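Parance Bench Arm: nine months at a packing table

We pack small orders for a mail-order business in Plakville. Until last year the work was all hands: fold a carton, fill it, tuck in whatever goes around the goods, close it, pass it on. In September the owners put a Parance arm on one of the benches, and I have worked beside it for most of my shifts. I am reviewing it as someone who shares a table with it. I didn't pay for it and I don't program it.

The arm has a two-finger gripper in matte black. It is slow. A good packer is faster on any single carton, and I would not buy it for speed. What it does well is the dull middle of the job, holding and moving light things while the person across the bench checks the slip. Cardboard it handles well once it has been shown where the flap is. Soft goods took longer to set up, and it still comes in too close to them for my taste.

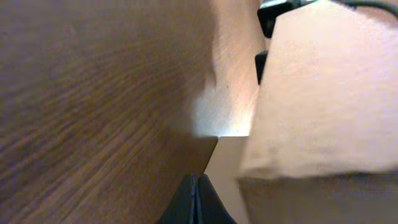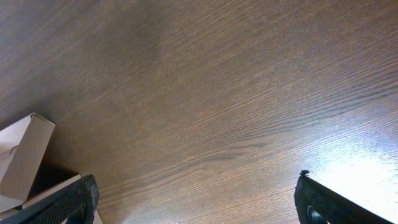 Review by Kristine Aquino
Posted March 3, 2019

The fingers have a fine crosshatched texture on them, and you want that for cartons. The wood-grain bench top gave us trouble with glare. With light coming in low from the right, part of the surface goes almost white, and on those mornings the arm would stop and ask for help. We turned the bench a little and it stopped asking so often.

What has changed for people is mostly where the time goes. I fold less. My wrists are better for it. I spend more of the day clearing stops, and a stop means putting down what I'm doing, walking around, pressing the button and waiting. On one bad shift I cleared 31. The screen shows the count, and the shift lead can see it too, which I didn't like at first — it felt like my number and not the machine's. Danilo Navarro, our lead, took it off the wall display after we asked.

No one lost a job on our bench. Two people moved to returns, and one of them would rather have stayed. If you are thinking about buying one, talk to your packers before it comes in the door. We got a half-hour talk and a Saludo training binder that was written for a different model.

Noise is low. Cleaning is a dry cloth. The cable needs to be tied back better than it is out of the box.

I'd keep it. I would also want a second stop button, on the side where the person stands.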